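Chopsticks Belong in the Same Drawer as the Spoons

by Ezequiel Vallejo, 9/22/19

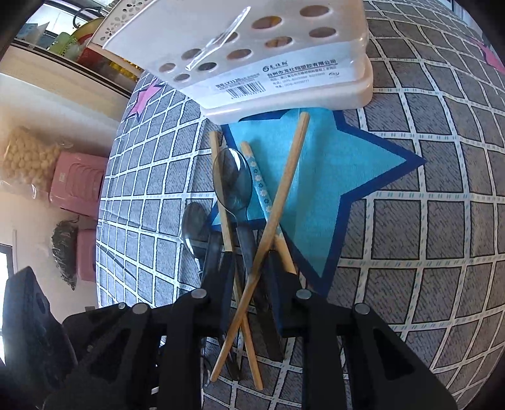
Emiliano Aranda thinks I make too much of this. His view is that chopsticks are for takeout, that they come free in the bag, and that a household with decent forks has no call to give them space. He told me so over dinner in January and has repeated it since.

I disagree, and I'll say why. At our house the chopsticks and the spoons get washed together, sorted together and put away together. Two of mine are plain wood. Another has a pale blue top with little white flowers and goes back to plain wood lower down. I bought that pair in Irdale and I use it for most lunches.

The usual advice is to sort utensils by type, every kind in its own slot. I followed it for 8 years. The forks did fine. The chopsticks went into the long slot at the back with the skewers and the candle lighter, and we stopped using them. When we ate noodles we ate them with forks, badly, and I don't think it was a choice. We took what was in front.

Then we moved to the apartment on Pastor Street, where the kitchen has one shallow drawer. There was no back slot. Everything we ate with had to share, and within a month the chopsticks were out at every other meal. I turn eggs with them. My daughter eats salad with them, and I have come to think she is right about that.

People object that it looks messy. It does look messy for the time it takes to sort a handful of things on the tablecloth. Spoons slide over each other and chopsticks end up crossed. Matching up a pair takes a few seconds - less if you own one patterned set and the rest plain. I would not buy 5 patterns. You will spend your evenings looking for partners.

I would also skip the divided trays. The Zimwood one I had was well made, but it was cut for a knife, fork and spoon, and anything longer had to lie across the top. A plain drawer or an open caddy does the job.

Keep what you eat with where you reach first. If that means giving up the cake forks, give them up.

Comments

Isska: We keep ours in a jar by the stove and they get used every day. Same idea, no drawer.

noodle246: Disagree about the trays. Mine has a long slot up front and it works fine.

Emiliano Aranda: I still say forks.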